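Streaming service Tolla will carry the complete run of the animated series Lenness as a scheduled live marathon, under a licensing deal with the show's distributor, Chaturvedi.

The marathon covers 459 episodes and opens in December on a dedicated channel inside the Tolla app and website. Episodes will run in original broadcast order, in blocks of up to 32 per day, with each block repeated overnight for viewers in other time zones. The channel will be free to watch with advertising in the United States and Canada. A Tolla account is needed only for chat.

Chaturvedi is supplying new transfers of the first four seasons, which were mastered on standard-definition tape. They will be shown in their original 4:3 ratio, with bars at the sides. Later seasons will stream in 1080p. English captions are included throughout — the Spanish audio track is limited to season five onward.

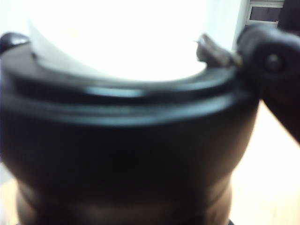

Yasmine Ashour
Staff Writer, Streaming and TV

July 2023

Alongside the marathon, Tolla is opening its co-streaming program to the series for the first time. Approved channels may rebroadcast the feed with their own commentary while the marathon is live, but must delete the recordings within 26 hours. Clips are capped at 90 seconds. Music from the opening and closing titles is cleared for the main feed and for co-streams, though not for clips, where it will be muted automatically.

Applications for co-streaming open in the creator dashboard in the fall. Channels with an active copyright strike are not eligible. Tolla has not said how many channels it will approve or whether they will receive a share of the advertising revenue from the main feed.

The two feature-length specials are not part of the agreement. Rights to both are held by Ninora, which offers them as digital rentals and has not announced any change to that arrangement. The web shorts released between seasons seven and eight are also missing from the schedule.

Episodes will not be available on demand during the marathon. Viewers who join late can rewind the live channel by two hours on the web and on mobile devices. The rewind function is not supported on older smart TV versions of the app — these will play the live feed only.

A full schedule, with start times listed by season and episode number, will be posted on the channel page before the first block airs.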